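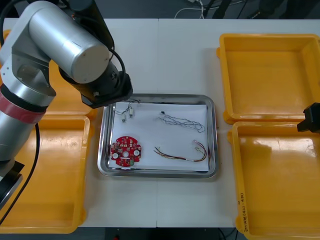 Ticket 1634: Parts from returned massagers, what goes with what
Opened by: Lizelle Mahlangu
Product: Skarkell handheld massager
Status: Closed

Lizelle Mahlangu, Saturday, first message

Hello, and sorry in advance for the length of this! I'm taking apart the Skarkell units that came back in September, and I've been putting the insides on a steel tray lined with white paper so the little bits don't skate away. The motors are easy enough, they're the small silver cylinders with thin wires. The round red board is easy too. It's the wiring that has me going around in circles. I have a red, yellow and dark harness with a white connector, and then a thin white and black bundle with a small black connector, and the old parts sheet from Grirnerari calls both of them "lead, internal." Which one belongs with the board? I would hate to send you 230 mixed-up kits.

Jolien Kuipers, first reply

Hi Lizelle, please never apologize for a long message, I'd much rather read it now than open 230 bags later. You're right that the sheet is no help. The multicolored harness stays with the red board and gets filed as BOARD SET. The white and black bundle goes under LEADS, along with anything else that is only wire and a plug. Motors have their own number, and please leave their leads on, even the ugly ones.

While you're at it, could you try this order and tell me how it goes?

1. Fresh sheet of paper in the tray, then one unit's parts and nothing else.

2. Lift out the motors first. Their leads love to tangle with everything, and I lost most of a morning to that at the Mnguni bench.

3. Take out the white and black bundle next, holding it by the connector.

4. Look over what's left before you bin anything. The round red board and the harness should be lying clear of each other, and any thin black cable with a white plug goes to LEADS.
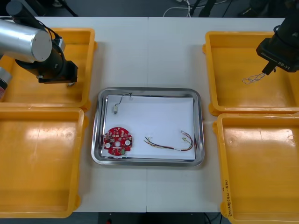
5. Put the board in its bin face up, then lay the harness beside it. Please don't wind it around the board, however tidy it looks.

Lizelle Mahlangu, second message

Went through 30 units this way and it's so much calmer, thank you! One question left: a few harnesses seem to have a white connector at both ends and I'd only ever noticed one. Are those a different part?

Jolien Kuipers, second reply

Same part, same number. The second plug tends to hide when the wires curl over. If one is truly missing, put the harness in a bag marked "check" and Thulani Mabaso will look at it when he does the Fekemau boxes. I've asked for the parts sheet to be fixed too. Closing this one, but do write again if anything odd comes up.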